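Monday, December 14, 2020
Kisar student project, cloth task, table 2

Started late, the wrist camera needed a new calibration. We keep the Flurolent settings from September, only the grip force is changed from 20 to 16. The round table has the cloth, the spray bottle and the plants. The task for the students is still the same: take the cloth, wipe, put it back, do not touch the other objects.
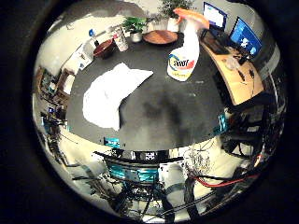 First group ran their script with speed limit 33. I think this is too slow for wiping, but for learning it is good. They forgot to save the log before restart, so please remind them again.

Then we looked at the hand. One student asked if the gear needs grease. In the Subramaniam manual I did not find an answer, will write to them.

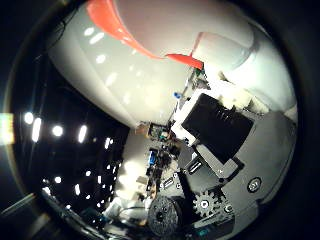

Hand from close, fingers and gear side.

Second group works with the folded towel. Their plan is to grasp at the thick fold and lift straight up.

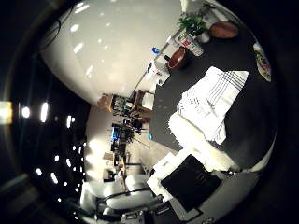 Speed limit can go to 100 only when I am in the room. The Flusby export still gives wrong time stamps, to check before the next session. Also order cable ties.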